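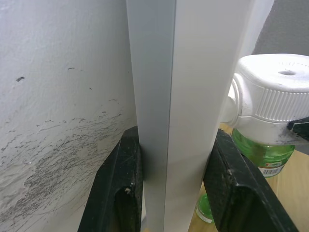

**Whitby, March**

Hello, and thanks for having a nose around! I'm Amado Lumbao and I run Flilis, a very small language school above the bakery on the harbour side. We teach Spanish, Italian and Polish to grown-ups, mostly in the evenings, mostly to people who last opened a textbook at school and didn't enjoy it much.

I started with one class in my front room. My neighbour wanted enough Spanish to talk to her son's in-laws, she brought two friends, and by the summer I'd run out of chairs (and mugs). We now have 26 evening places a term across 3 languages, and almost 200 people have been through the door. Some of them come back every year and swear they've forgotten everything. They haven't.

Wojciech Zalewska teaches all the Polish. He used to be a ship's cook, so his beginners can order soup long before they can tell you their age - I've given up arguing about it. His Tuesday group goes on to the pub afterwards and you're welcome to join them, even if you're doing Italian.

How we teach: lots of talking, a bit of grammar when you ask for it, and homework only if you want some. We use the Mimura readers for the first two terms and then whatever the class fancies. Last year's Italians picked a cookery magazine and a terrible detective novel, and got through both!

There's no test to join. Come and sit in on a lesson, have a cup of tea, see which group feels right. If you fall between two levels I'll usually nudge you into the easier one for a fortnight and we'll see how you go.

The stairs are steep, I'm afraid, so if that's a problem ring the office on extension 2211 and I'll tell you which classes meet downstairs this term.

Amado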